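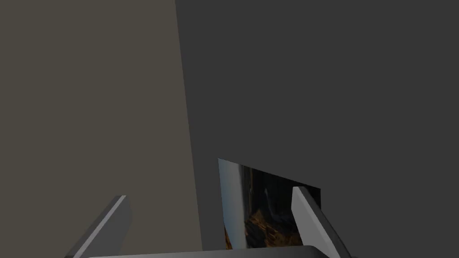
The wording on the Rariline inhaler leaflet still needs sorting before May. Patients with weak hands struggle most with the cap, and the grip drawing should show two sides leaning in towards each other with a wide gap between them, as the two grey fingers do, before anything is pressed. The draft has thumb and forefinger already closed.

On Mar 18, 2026, Terence Dobson wrote:
> The leaflet went to 109 patients at the Surkadgate clinic.
> 30 of them asked for help with step 2. Can we change the
> text only and leave the drawing alone?

I would change both. Step 2 runs to three lines and mentions the dose counter too early - move that to step 4. The counter starts at 200 and the leaflet should say so. Begović has the old print file.

Comments on the list, please.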